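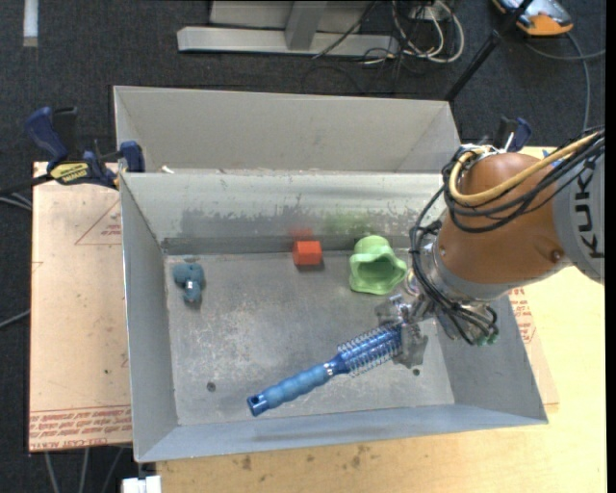

Fraser Street Residents' Association
Minutes, March meeting

Present: Diane Lavoie (chair), Carter Zacharias, Florence Doucette, Brock Hawthorne
Regrets: Réjean Fortin

Meeting opened at 7:05 p.m. February minutes approved with one spelling fix.

Parking: Brock has 35 signatures for permit parking on the north side. The city needs 100. He will go door to door again Saturday.

Storm drain: still blocked outside 281. Florence called twice – no reply yet. Diane to write.

Dues: 13 households unpaid. Carter to send reminders.

Adjourned 8:10 p.m.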